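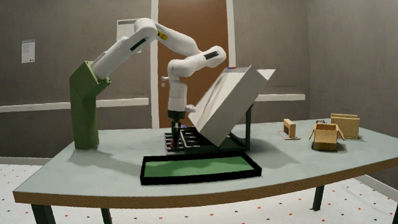 ## FAQ: Kavthorpe Skeptics' evening talks

**Do I need a science background?**
Nope. Plain talk, no math.

**What's the August one on?**
Fossils and how we date them. Speaker is Lerato Nkosi. Questions after, usualy a lot.

**Can I come if I'm religious?**
Sure. Plenty do. Argue with the evidence, be nice to people.

**Cost?**
$5 at the door. Kids free.

**Will you debate a creationist?**
No. Tried it 2 times, all shouting. Ask Volkan Keskin, he moderated.

**Are talks recorded?**
Audio only. Up in a week or so, depending on Ashley Bellamy's schedule.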